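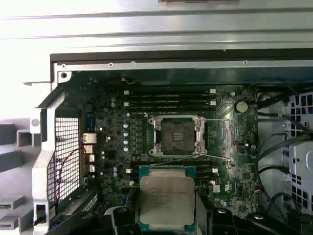
1. El zócalo

A ver, empiezo por lo que me preguntó mi hermana por teléfono: no, no sé arreglar ordenadores. Sé coser botones, sé hacer croquetas y sé llevar la contabilidad de un almacén de telas, y con eso he llegado hasta los cuarenta y muchos tan tranquila. Pero la máquina del taller de Filali se murió en pleno marzo, con los pedidos de las comuniones a medio facturar, y Agathe Le Goff me llamó a las siete de la mañana para decirme que bajara a Brelham con una chaqueta, que allí hacía un frío de perros.

Brelham es el sitio adonde van a parar las máquinas de todo el valle. Por fuera parece una nave de fruta (lo fue, todavía huele a mandarina en verano) y por dentro es un pasillo larguísimo con estanterías y una máquina de café que devuelve las monedas cuando le da la gana. Agathe lleva allí media vida. Es bretona, habla español con las erres de otra persona y tiene la costumbre de no levantar la vista cuando entras, así que te quedas en la puerta sin saber si saludar o toser.

Tosí.

—Ven, mira —me dijo—. Aquí vivía.

Ya le habían quitado la tapa a la torre y yo me asomé como quien se asoma a un pozo. Esperaba cables, polvo, no sé, un ratón muerto. Y me encontré una especie de ciudad verde oscuro vista desde un avión, con sus avenidas de ranuras negras arriba y abajo, sus condensadores azules puestos en columna y, en medio, una plaza cuadrada y vacía con un marco plateado alrededor.

—¿Y qué vivía ahí? —pregunté.

—El que piensa.

Me dio una pena tremenda, qué queréis que os diga. La plaza tenía la verja levantada, como cuando alguien sale un momento a por pan. Hasta las ranuras de la memoria estaban vacías, con sus pestañitas blancas en las puntas. ¡Y ahí dentro habían estado todas mis facturas! Los encajes de la señora de Groltcombe, los 73 metros de organza que nadie vino a recoger, la carta que le escribí a mi ex y que nunca mandé y que, por prudencia, guardé en una carpeta llamada «IVA».

—Las facturas no están ahí —me dijo Agathe cuando se lo conté—. Eso es el disco. El disco está en un cajón.

—¿Y la carta?

—¿Qué carta?

Me puse coloradísima y cambié de tema. Le pregunté para qué servía la palanquita fina, la que bajaba en diagonal al lado de la plaza, y me explicó que con eso se cierra la placa encima del procesador. Que no se toca nunca lo de dentro, ni con un pelo. Que en su primer año, en un taller de Jeloritz, apoyó el dedo meñique donde no debía, y que el dueño, un hombre enorme que cantaba zarzuela, se pasó toda la tarde sin cantar. Todavía se acordaba de aquel silencio.

Yo metí las manos en los bolsillos de la chaqueta y no las saqué en un buen rato.

Agathe trabajaba despacio. Yo en casa todo lo hago corriendo, friego corriendo, plancho corriendo, y aquella calma me ponía de los nervios y a la vez me daba sueño. De vez en cuando decía una palabra en francés, en voz baja, y yo no sabía si era para la placa o para mí. Le conté lo del taller: que Filali padre se había jubilado, que Filali hijo quería venderlo todo por internet, que si la máquina no arrancaba antes del final del mes tendríamos que volver al cuaderno de tapas rojas. A mí el cuaderno me gustaba, la verdad. En el cuaderno nunca se me había muerto nada.

—En los cuadernos se cae el café —dijo ella.

Pues también es verdad. Se me había caído dos veces.

2. El que piensa

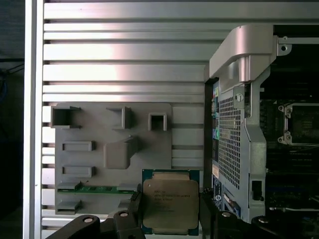 3. La vuelta a casa

Yo me lo imaginaba más grande. Cuando por fin tuve el procesador a la vista, plateado, mate, con las esquinas redondeadas y unas letritas grabadas que sin gafas no había manera de leer, me acordé de las pastillas de jabón de los hoteles. ¿Y eso era todo? ¿Eso se sabía los precios de cuatro temporadas y sumaba la organza mejor que yo?

—Sumar, suma —dijo Agathe—. Saber, no sabe nada.

Detrás estaba el soporte gris, lleno de huecos y de salientes, con una tirita verde sujeta en la parte de abajo, y se me fueron los ojos allí, porque me recordaba al costurero de mi madre, el que tenía un hueco para el dedal y otro para la tiza y otro para una cosa que nunca supimos qué era. Mi madre metía en ese hueco los caramelos de anís. Se lo dije a Agathe y, por primera vez en toda la mañana, levantó la vista.

—Mi madre, los botones de los uniformes —dijo—. Era costurera en Brest. Yo también cosía. Muy mal.

Y ahí se le soltó la lengua, ¡madre mía! Me contó que de pequeña desmontaba las máquinas de coser de su madre por las noches y las volvía a montar antes del desayuno, y que una vez le sobraron dos tornillos y los tiró al mar desde el muelle. La máquina siguió cosiendo veinte años. Su madre se murió sin saberlo y ella aún pensaba en los tornillos, fíjate tú, con la de cosas que hay para pensar.

Entonces le conté yo lo de la carta. Entera, con la carpeta y todo. Me escuchó muy seria, se limpió las gafas con el jersey y me preguntó si quería que, ya que tenía el disco en el cajón, la borrara.

Me lo pensé. La máquina de café devolvió una moneda ella sola, al fondo del pasillo, y las dos giramos la cabeza.

—No —le dije—. Déjala donde está. Pero cámbiale el nombre a la carpeta, que un día Filali hijo va a buscar el IVA y nos da un disgusto.

—¿Y qué nombre le pongo?

—Organza —dije—. Ahí no mira nadie.

Lo apuntó en un papelito, con su letra inclinada, y lo pegó en el cajón. Luego me mandó a por dos cafés y me dio las monedas contadas, por si acaso.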